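4. Dimensionnement et budget du parc de collecte

4.1. Périmètre des dépenses

Les sections précédentes ont traité de la chaîne d'apprentissage et du choix des tâches. Nous détaillons à présent les achats qui ont permis de constituer le parc de collecte du projet Jonus, ainsi que les règles de planification retenues pour la seconde phase. Les montants sont donnés hors taxes et hors frais de personnel. Les devis qui ont servi de base au calcul ont été arrêtés au 19/09/2025 et n'ont pas été réactualisés par la suite.

Le budget initial prévoyait l'acquisition de deux bras manipulateurs supplémentaires, destinés à la téléopération. Cette option a été abandonnée après l'examen des coûts d'installation sur le site de Bernley, où chaque bras aurait exigé un socle fixe, une zone de sécurité et une alimentation dédiée. Nous avons reporté la somme correspondante sur des pinces tenues à la main, portées par un opérateur et suivies au moyen de marqueurs visuels. Les bras déjà présents au laboratoire restent utilisés pour l'évaluation des politiques, mais ne servent plus à la collecte.

Ce report modifie la structure des dépenses. Un bras représente un investissement élevé, amorti sur plusieurs années, avec un entretien prévisible. Une pince tenue à la main coûte peu à l'achat, mais elle s'use vite, se remplace souvent et s'accompagne d'un grand nombre de petites fournitures que les lignes budgétaires habituelles couvrent mal. Nous avons donc séparé le matériel principal, les consommables et l'aménagement des postes.

4.2. Matériel principal

Les pinces proviennent du fournisseur Cutero, au prix de 559 euros la paire. Ce prix comprend les deux corps de pince, les mâchoires et la visserie. Il ne comprend ni les cubes porte-marqueurs ni le câblage. Un second devis, demandé à Hanrahan, proposait un modèle dont les mâchoires étaient interchangeables sans outil. Nous ne l'avons pas retenu : le délai de livraison dépassait le début de la collecte, et les pièces de rechange n'étaient vendues que par lot complet.

Les cubes sont commandés à part, pour 148 euros la paire, marqueurs imprimés compris. L'équipe avait d'abord envisagé de les fabriquer en interne. L'essai a montré que les arêtes n'étaient pas assez régulières pour que l'étalonnage reste valable d'un cube à l'autre, et chaque remplacement obligeait à refaire la procédure complète. L'achat de pièces calibrées revient plus cher à l'unité, mais il supprime cette étape. Le temps ainsi économisé n'a pas été valorisé dans le budget, ce qui conduit à sous-estimer l'intérêt de ce choix.

Nous recommandons de passer la commande des pinces et celle des cubes en même temps, même lorsque les fournisseurs diffèrent. Lors de la première phase, les pinces sont arrivées avant les cubes et sont restées en caisse pendant toute la période où les opérateurs étaient disponibles. Aucun coût direct n'apparaît dans les comptes à ce titre, mais le calendrier de formation a dû être revu.

Le casque de prise de vue et les ordinateurs d'enregistrement étaient déjà inscrits à l'inventaire du laboratoire. Ils ne figurent pas dans le total. Une équipe qui partirait sans matériel devrait les ajouter, de même que le stockage, dont le coût dépend surtout de la durée de conservation des vidéos brutes. Dans notre cas, les enregistrements bruts sont conservés jusqu'à la validation des trajectoires, puis compressés.

4.3. Consommables et rechanges

Les marqueurs imprimés constituent le premier poste de consommables. Ils se rayent, se décollent aux angles et perdent en contraste lorsqu'ils sont souvent manipulés. Nous avons acheté un lot de 100 planches autocollantes mates, avec une découpe identique à celle des cubes livrés. La finition mate a été imposée à la suite des pertes de suivi observées sous éclairage zénithal avec des planches satinées.

Viennent ensuite les câbles. Le câble relié à la pince est soumis à des torsions répétées et touche fréquemment le sol. Nous avons prévu un jeu de rechange par poste et un jeu commun, rangé avec l'outillage. Les modèles longs facilitent le déplacement de l'opérateur autour de la table, mais s'accrochent davantage aux pieds des chaises. Après plusieurs essais, une longueur intermédiaire a été fixée pour l'ensemble du parc, de manière à ne gérer qu'une seule référence en stock.

Les mâchoires sont remplacées lorsque le jeu mesuré à l'extrémité dépasse la tolérance indiquée par le fabricant. Le contrôle est fait en début de semaine par l'opérateur lui-même et consigné sur la fiche du poste. Cette fiche sert aussi à déclencher les achats : une commande part dès que le stock de rechange tombe à deux jeux.

Les objets manipulés forment une ligne à part. Il s'agit d'articles courants, achetés dans le commerce ou apportés depuis d'autres locaux. Nous avons fixé un plafond par famille d'objets et renoncé à l'achat systématique de doublons, sauf pour les articles fragiles ou textiles dont la forme évolue à l'usage. Un parapluie, par exemple, ne se replie plus de la même manière après un grand nombre de manipulations, et le remplacer en cours de série introduit une variation que l'annotation doit signaler.

4.4. Aménagement des postes

La collecte se déroule dans des locaux occupés par ailleurs, ce qui réduit le loyer à zéro mais impose des contraintes d'installation. Les tables et les chaises du site de Bernley ont été utilisées telles quelles. Seuls ont été achetés les blocs multiprises, les adaptateurs secteur de rechange et les bacs de rangement.

La distribution électrique a été sous-évaluée dans le premier budget. Le plan de départ supposait une prise murale à proximité de chaque table. En pratique, plusieurs emplacements retenus pour la diversité de leur décor en étaient éloignés, et il a fallu prévoir des blocs posés au sol. Nous conseillons d'inscrire pour chaque poste un bloc multiprise, une rallonge et un passage de câble, et de relever la position des prises avant la commande.

Le cas d'un poste simple est montré à la figure 3. L'opérateur tient une pince dans chaque main au bord d'une table blanche, chaque pince étant montée sur un cube à marqueurs. Un parapluie plié se trouve sur le plateau, et un câble noir descend de la pince droite. Le bloc multiprise est au sol, à gauche. Sur le plan budgétaire, une telle configuration mobilise une paire de pinces, une paire de cubes et les fournitures électriques décrites plus haut, le mobilier étant compté pour zéro.

4.5. Taux d'utilisation et échéancier

La première phase a donné lieu à 306 heures de collecte effective. Cette durée ne comprend ni l'étalonnage, ni la remise en place des objets, ni les reprises de séquences rejetées. Elle sert de référence pour le calcul de l'usure et donc pour la dotation en rechanges de la seconde phase.

Le taux d'utilisation des pinces varie fortement selon l'organisation des équipes. Lorsqu'une paire est attribuée à un opérateur, l'étalonnage reste stable, mais le matériel dort pendant ses absences. Lorsqu'elle est partagée, elle tourne davantage et les réglages sont repris à chaque changement de main. Nous avons retenu une solution mixte, avec des paires attribuées et une paire de secours commune. Celle-ci est entretenue comme les autres et fait l'objet du même contrôle hebdomadaire.

L'échéancier de la seconde phase place les commandes de pinces et de cubes avant la clôture comptable de December, désignation reprise du calendrier partagé avec Hanrahan, qui reste consulté pour les pièces de rechange. Les consommables sont commandés ensuite, en deux livraisons, afin d'éviter le stockage prolongé des planches adhésives.

Figure 3. Poste de collecte à deux pinces tenues à la main, avec cubes à marqueurs.

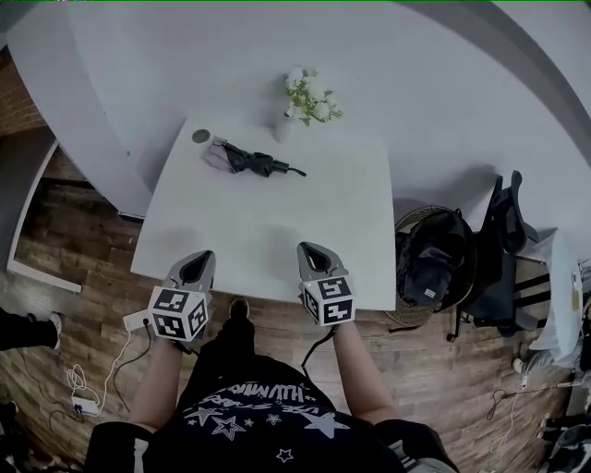

Une réserve est maintenue pour les achats imprévus, sans affectation préalable. Pendant la première phase, elle a surtout financé des câbles et des adaptateurs, puis le remplacement anticipé d'une paire de mâchoires. Pour la seconde, son emploi sera enregistré poste par poste, avec les mêmes fiches que celles du contrôle d'usure, de sorte que les dépenses récurrentes puissent passer dans la ligne des consommables lors de la révision du budget.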